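**Call for participants: fruit handling and plating at a kitchen counter, Flaner study, Tusstead**

Clastomano is looking for 16 adults to take part in a study of how people put loose fruit away in a home kitchen. The task is a small one: fruit is lying on the counter, a plate is next to it, and the fruit has to go on the plate. We are studying the order in which people pick the pieces up, how they arrange them, and at what point they decide the plate is full.

The study is run from the Mowat building in Tusstead. Godelieve Goossens is the study lead. Pieter Claeys handles scheduling and payment.

## Background

A pilot with staff was held in March. It used a single type of fruit and a deep bowl, and the results were of limited use. Almost any order of placement works in a deep bowl. On a flat plate with a low rim, the first two or three pieces determine where the others can rest, and participants often move a piece they have already put down. The main study therefore uses a flat plate and mixed fruit.

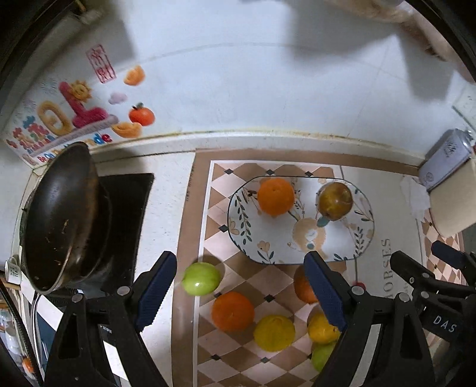

Each trial starts from a set layout and ends when the participant says "done." Fruit is placed on the counter mat before the participant comes in, and the plate may already hold one or two pieces, depending on the trial. With an orange and a pear-like fruit on an oval plate, for example, there is a difference in shape to deal with before anything from the mat is added, and the pieces waiting on the mat (apples, oranges, and yellow citrus among them) will not all sit flat beside them. The stove is next to the mat on the left and a frying pan may be standing on it. Participants should leave the pan where it is. It is part of the layout, and reaching past it is one of the conditions we record.

## What participants do

A session consists of four blocks with a break after the second.

1. **Free plating.** Move all the fruit from the mat to the plate in any order. No time limit.
2. **Fixed order.** Move the fruit in the order read out by the session leader. If a piece rolls off the plate, put it back and continue.
3. **Clearing.** Return the fruit from the plate to the mat, one piece at a time, without stacking.
4. **Sorting.** Group the fruit on the mat by kind, then plate one piece of each kind.

In blocks 1 and 2 a participant may stop before the mat is clear if no further piece will stay on the plate. This counts as a complete trial. Do not balance a piece that you expect to fall.

After each block there is a short form. It asks which piece was hardest to place, whether any piece was moved twice, and whether the participant would leave the plate in that state at home. Answers of one line are enough.

## Materials

- Fruit: oranges, mandarins, lemons, and apples as the standard set. Other kinds are added in some trials. Bruised pieces are replaced between sessions.
- Plate: flat, elongated, low rim, printed decoration. The decoration is not part of the task. Fruit may cover it.
- Mat: patterned, with a border. Fruit outside the border at the end of a trial is recorded separately from fruit inside it.
- Counter: the section assigned to the study is 1650 mm long. Lighting is set to 3000 K for all sessions.

Participants do not need to bring anything. The fruit is used for repeated handling and should not be eaten. Tea, water, and crackers are available in the hall.
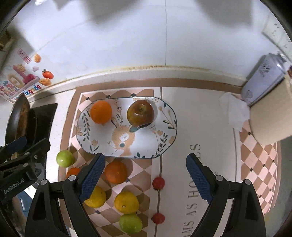
Small round pieces are the main source of repeated trials. They move when a neighboring piece is put down, and they are easily hidden behind larger ones. Look over the whole mat before saying "done." The session leader will not point out a missed piece, and a trial with a missed piece is kept in the data as it stands.

Lemons are placed in no fixed direction. Participants may turn them before picking them up. Apples may be placed stem up, stem down, or on the side, and we ask only that the choice is not changed after the next piece has been placed, except in block 1, where everything may be rearranged freely.

## Who can apply

Applicants must:

- be 18 or older
- be able to stand at a kitchen counter for the length of one block (a stool is available during breaks)
- have no known skin reaction to citrus peel
- be able to attend all sessions in the series
- read and speak English well enough to follow spoken instructions

Cooking experience is not required. We would like the group to include people who keep fruit on the counter at home as well as people who keep it in the refrigerator, and the application form has a question on this. Left-handed applicants are especially welcome, as the pilot group had only right-handed staff.

People who took part in the March pilot cannot join the main study.

## Conditions

Sessions are recorded. The recordings cover the counter, the plate, and the hands. They are stored under a participant number, and names are kept in a separate file. Participants can withdraw at any time and can ask for their recordings to be deleted until the analysis starts. The date on which analysis starts is given on the consent form.

Hands are washed before the first block and after the break. Rings and bracelets are removed. Sleeves should end above the wrist or be rolled up. Hand lotion should not be used on the day of a session, as it changes the grip on smooth peel.

Payment is $394 for the full series. Participants who withdraw early are paid for the sessions they have attended. Travel within Tusstead is not reimbursed. Travel from outside Tusstead is reimbursed on presentation of a ticket, subject to approval by Pieter Claeys before the first session.

## How to apply

Ask for the Flaner application form at the Mowat front desk. Return it to the same desk in a closed envelope marked "Flaner, Goossens," no later than 2021-04-11. Please state:

- your preferred hand
- your height, used to set the standing position
- morning or afternoon availability
- where fruit is normally kept in your home

Applicants are told by letter whether they have been selected. A reserve list is kept, and people on it may be called at short notice if a selected participant withdraws before the second session. Questions about the task go to Godelieve Goossens. Questions about dates and payment go to Pieter Claeys. Both can be reached through the front desk.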